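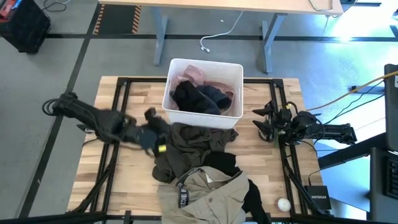
Altville Clothing Reuse Project
Interim report to the Forsberg Fund
Submitted 9 Jan 2022 by Ferdinand Strebel, Project Manager

1. Sorting and folding

The grant period opened in September. Since then the project has received 300 bags of donated clothing, of which 181 have been sorted, folded and sent on to the shop at Stellier Street. The remainder is stored at the Astard building and will be worked through before the end of the winter.

Garments are brought to the table in laundry baskets and handled one basket at a time. Jackets and other heavy items are laid out separately from light garments and folded last. Dark clothing made up a larger share of donations than we had planned for, and the color categories in the original proposal have been reduced accordingly.

2. Expenditure

Spending on shelving and baskets is complete. Transport costs were above budget in the first two months, owing to 11 additional collections. We request approval to move the unspent laundry allowance to this line.

3. Next period

Work will continue on the stored bags, with outerwear given priority while demand is high. A revised schedule covering the next 24 weeks is attached as Annex B. The intake form is still under review and will be forwarded separately.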